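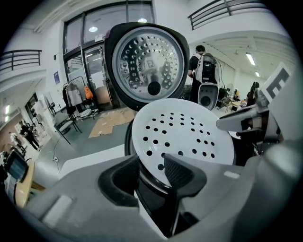
April, swab trial notes cont. Started 8:40, bench 2.

Picking up from the mail screening set. Udska depot sent the full log overnight, 3,136 parcels through the Fivik in the trial period. 604 alarms. Way too many. Gearóid thinks most of it is the cocaine channel sitting too low, I think it's the swabs. Probably both.

Blanks first. Ran clean swabs from the opened box, then from a sealed box, same lot. Opened box gives a small bump right next to the procaine window on nearly every run. Sealed box flat. So something got in the opened one. Gloves? The box lived on the sorting bench at Udska before it came back to us, lid flap torn. Bagged it and marked DO NOT USE. Still need to write that up on the proper form.

9:30 recalibrated, desorber at the usual setting. Cal check passed second try. First try failed, inlet filter, changed it. Last filter change isn't in the instrument log, whoever did it please add it.

Then the cutting agent question. Levamisole alone, no alarm. Lidocaine alone, alarm on cocaine channel at the top level only. Lidocaine + caffeine, same as lidocaine. Not what the manual says should happen, ran it again, same. Check the reference standard, the lidocaine vial is the old one with the handwritten label and I don't love it.
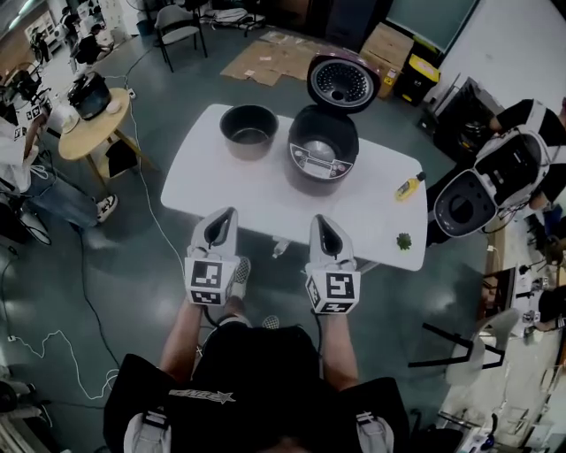

Cardboard next. Swabbed the outside of the returned dummy parcels, tape seams and label corners. Tape seams are the worst for drag, swab picks up adhesive and the next two runs are garbage until it bakes out. Suggest depot staff stay off the seams and do flat panel + handle area only. Gearóid not convinced, says seams are where people's fingers go when they pack it. Fair. Compromise for now: flat panel swab first, seams second on a separate swab, logged seperately.

11:15 call with Ní Bhriain (the court side lab). They will take confirmations by GC-MS but only if the chain of custody sheet travels with the item and the swab is NOT in the same bag. We have been putting them in the same bag. Stop doing that as of today. They also want the alarm printout, not the Cerkon export, because the Cerkon export drops the sample time and puts the upload time in its place. I did not know this. Which means the times in my last summary are upload times. Have to redo the table, grr.

Pulled the Cerkon records again with the raw field switched on. Split by shift: 1,092 of the parcels were night shift. Alarms on nights are out of proportion, and they bunch right after the break. Would fit hand cream or sanitizer, or whatever they wipe the belt down with. Ask the depot for the name of the cleaner. Asked once already, got a photo of a bucket.

1:50 sanitizer test. Put 15 fresh swabs aside for this, wiped on a gloved hand w/ sanitizer, let sit, ran. No alarm but the baseline climbs and stays up. Could push a marginal sample over. Not proof of anything. Repeat with cleaner when we know what it is.

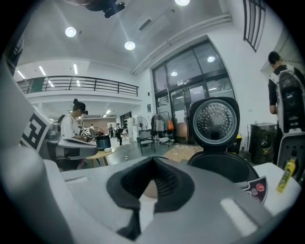 Cooker with the lid up, yellow-green bottle to the right.

3:20 threshold. Do not touch it yet. If we raise the cocaine channel before sorting out swabs and cleaner we wont know which one fixed it. G. agrees, reluctantly. Told Udska to keep sending every alarm for now, they're not happy.

To do
- new swab lot, open in the hood only
- fresh lidocaine standard
- redo time table from printouts
- custody sheet + separate bags, email all
- cleaner name!!
- ask Fivik support about the lidocaine response, send both runs

Drift tube humidity was creeping up after 4, drier cartridge maybe. Look at it first thing

Recent entries
Fivik inlet filter, part numbers and where we keep them
Swab recovery from plastic mailers
Cerkon export settings, what each field means
Custody sheet, old version vs new
Fentanyl analog standards, storage and sign-out

Last updated: April, 4:45 pm, G. Keogh (Gearóid Keogh), added support request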